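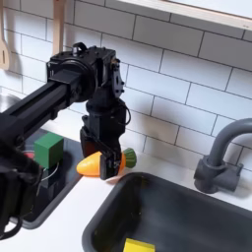

Mernero Play Kitchen Set – data card

Version 2, January

Summary

Mernero is a collection of 798 short recordings of small toy objects being moved in a play kitchen. The kitchen has a white counter with a dark stovetop set into it, and a backsplash behind. The objects are toy food and plain toy blocks. We made the set because we needed many examples of simple kitchen tidying: take the thing, put the thing somewhere else, leave the counter in order.

This card tells what the objects are, how the kitchen is arranged, and what you should check before you use the recordings.

The kitchen

The kitchen was bought second-hand and stands in the Valley room on the ground floor. It is smaller than a real kitchen, so please do not take any distance from it as a distance in a home. The stovetop is glossy and it reflects the lamps. In some recordings you will see a bright place on it that moves when the light is changed. We did not correct this.

The counter is wiped before each session. The position of the kitchen against the wall is marked on the floor with tape, and it was moved only one time, between version 1 and version 2.

The objects

There are 37 objects in the full list (file objects.txt). The ones used most:

carrot – orange, with a green ridged top. The tip is more yellow than the rest. It usually starts on the counter, lying along the backsplash.
green cube – a matte block with slightly rounded edges. It often stands on the stovetop.
other food – see the list. Names are in the singular, lower case, without the article.

Please note that "cube" is used for the green block in all labels, also where version 1 wrote "block" or "brick". Ilir Milošević went through the old labels and changed them by hand. If you still find one of the old words, it is a mistake and we would like to know it.

The activities

Every recording has one written instruction, for example:

put the carrot on the stovetop
move the green cube to the counter
turn the carrot so the green top points to the left

Left and right are always said from the side of the person who stands in front of the kitchen. The instruction was written before the recording and was not changed later. The result is given in a separate column, with the values done, partly and not done. "Partly" means that the object was moved but did not arrive in the place which was asked.

Files

recordings/ – one folder for each recording
instructions.csv – recording number, instruction, result
objects.txt – names and colors of the objects
changes.txt – differences between the versions

We planned 900 recordings. The numbers in the folder names go up to 900, but those with a wrong or missing instruction were taken out, so there are holes in the numbering. Please do not use the folder number as a counter.

Known problems

The objects that do not belong to the task were not always removed from the kitchen. We think this is closer to normal kitchen life, but it can disturb you if you want only one object at a time. The column "others" in instructions.csv says yes or no for this.

Light objects roll. For the food with a round shape, the last seconds of a recording can show a different position than the one that was labeled.

Use and contact

You may use the set for study and teaching. If you publish something, please write the name Mernero and the version. A smaller set from the same kitchen, Jandance, has its own card and different object names, so do not mix the two lists.

Questions about labels go to Ilir Milošević. Questions about the kitchen and the objects go to Gorazd Nikolaidis, who also keeps the spare pieces.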